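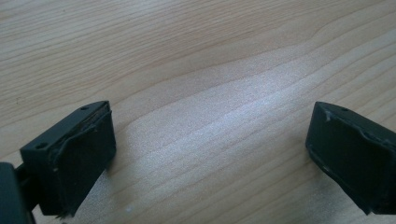
New pads for Nita

I've been putting this job off for weeks. Nita is the hand-held gripper I use for collecting grasps, and I'm very fond of her, but her pads have been getting tattier since the summer and by September even I couldn't pretend any more. The edges had started to lift along the top of both fingers, and once rubber starts lifting it catches on everything (jumper sleeves, mostly, and the corner of a crisp packet that I then had to pick out with tweezers).

A few of you asked last time how I look after the fingers, so I'm writing it down, partly for you and partly for me, as I forget the order of things every single time.

How I know it's time

I keep a tally in a notebook of how many grasps a set of pads has done. My rule is 3,000 and then I have a proper look under the lamp, with the fingers opened as wide as they'll go so I can get a good view of the gripping faces. I run a fingernail along the top rim. If it snags, the pad goes. Mutua Tanui, who taught me most of what I know about grippers when we shared a bench in Dosville, says I'm too soft and should swap them at half that. He's probably right but he also gets his rubber free.

What I look for is fraying on the upper edge, any little flap standing up at a corner, and gaps where the rubber has come away from the finger.

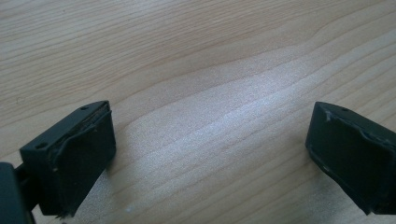 A flap is the one that bothers me most. A bit of fraying you can live with for a day or two, but a flap folds under when you close on something thin and then your grip is lopsided and you spend an evening wondering what you've done to the calibration. Ask me how I know!

Getting the old ones off

Power off first, please. Then I take the fingers off the linkage and do the rest sitting down with a cup of tea. The old pad peels if you warm it a little with a hairdryer, and I go slowly from the lifted end. The glue left behind is the boring part. I rub it off with my thumb, then a cloth with a dab of isopropyl, and I leave it alone for 11 minutes, which is the length of the shipping forecast plus finding a biscuit.

Putting the new ones on

I buy sheet rubber from Gindon and cut it with a fresh blade against a steel rule. Cut it a hair short at the top! My old set wrapped right over the corner of the finger because I thought it would be grippier, and I think that's why it went ragged there first. Press from the middle outwards, clamp between two bits of scrap, and leave overnight.

In the morning I put the fingers back, nip up the screws (gently, it's plastic) and open and close her 3 times by hand before switching anything on. Then I do a test run on whatever is lying about the kitchen. Last time round she managed 87 clean picks before dropping a clothes peg, and I'd like to beat that.

Nassoro Mussa left a comment asking whether silicone would last longer. I haven't tried it, Nassoro, but I've got an offcut in the drawer and I might do one finger of each and see. Will report back once the glue's dry.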